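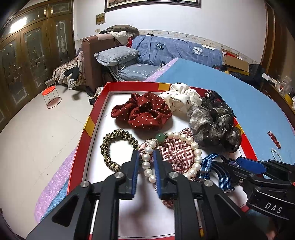

Ordnung im Kleinen: Ein Gespräch über Haargummis, Perlen und ein Fach mit rotem Rand

9. November 2025
Geteilt: 80 | Kommentare: 15

Die Beratungsstelle Storkora begleitet Haushalte, in denen auf begrenzter Fläche geschlafen, gewohnt und gelagert wird. Im Oktober hat sie ihre Handreichung zur Aufbewahrung von Haarschmuck und Modeschmuck überarbeitet. Die Leiterin des Bereichs Wohnen erläuterte der Redaktion, weshalb den kleinen Gegenständen ein eigenes Kapitel gewidmet ist.

»Kleidung wird in den meisten Haushalten irgendwann zusammengelegt. Haargummis dagegen liegen im Bad, in der Manteltasche und unter dem Kopfkissen«, stellt sie fest. Ihre Stelle empfiehlt, zunächst sämtliche Stücke an einem Ort zusammenzutragen. Bewährt habe sich das Bett, weil es in kleinen Wohnungen häufig die größte freie Fläche biete. Ein flacher Kasten mit hellem Boden genüge als Sammelplatz. »Auf Weiß erkennt man ein dünnes Band im Leopardenmuster ebenso gut wie ein dunkelrotes mit Punkten.«

Auf die Frage nach der Reihenfolge verweist sie auf das Material. Voluminöse Stoffgummis, ob kariert oder mit kleinem Kirschmuster, sollten offen und nebeneinander liegen, damit der Stoff nicht gedrückt werde. Empfindlicher seien durchscheinende Gewebe mit Glitzer. Haarspangen mit Verzierung bewahre man getrennt davon auf. »Eine Spange auf einem Netzstoff sieht hübsch aus, auf Dauer zieht sie Fäden.«

Ketten behandelt die Handreichung gesondert. Ein Perlenstrang mit einer einzelnen grünen Perle werde beim Einräumen zuletzt aufgenommen und zuerst abgelegt, und zwar in einem eigenen Fach. Perlenarmbänder, etwa in Rot und Hellblau, könnten neben dem Kasten warten, bis die Haargummis verteilt seien. Gestreifte Stoffbänder seien locker zu rollen.

Zur übrigen Umgebung äußert sich die Fachfrau zurückhaltend. Kleidung auf einer Sofalehne oder Schuhe auf einem Sessel seien kein Anlass, die Arbeit zu unterbrechen. »Wer mit dem Kasten beginnt, soll den Kasten fertigstellen. Der Wäschestapel ist ein eigener Termin.« Sieben Tage später solle geprüft werden, ob die gewählte Einteilung im Alltag genutzt wird.

Die Handreichung wurde bislang 973-mal angefordert. Eine Ergänzung zu Gürteln und Tüchern ist in Vorbereitung; sie erscheint in der Reihe »Zatano« und kann bei der Beratungsstelle bestellt werden.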